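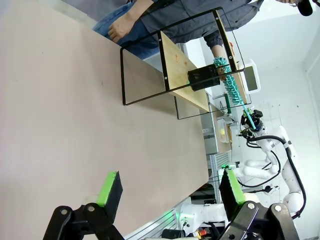 Is the Lomlow rail system good enough for a small gallery that changes its walls often?
For framed work up to 10 kg a hanger it is, provided the rail goes into masonry or a timber batten.

I fitted Lomlow rail along three walls of a pop-up space in August and have rehung it for four shows. The starter kit costs £395 and covers 10 metres, with end caps, screws and a set of cords. Extra hooks are sold separately, and the kit is short of them if you hang in pairs.

Fixing is slow but simple. The clips want a hole every 90 cm, which I closed up at the corners. The rail then snaps on and can be painted. Mine took two coats of matt emulsion and has chipped only where the cords enter.

The hooks are the best part. They grip by friction, release with a thumb and stay level under load. The cords are less good – the clear ones stretch overnight with a glazed frame, and a large print dropped 4 mm before the private view. Steel cable costs more and does not do this.

I used Visier rail in a previous space. It is stiffer and holds more, but the hooks need a hex key, and that adds an hour to a rehang.

The printed guide omits ceiling mounting; the method is on the Lomlow website.

Four out of five with steel cable, three with the cords supplied.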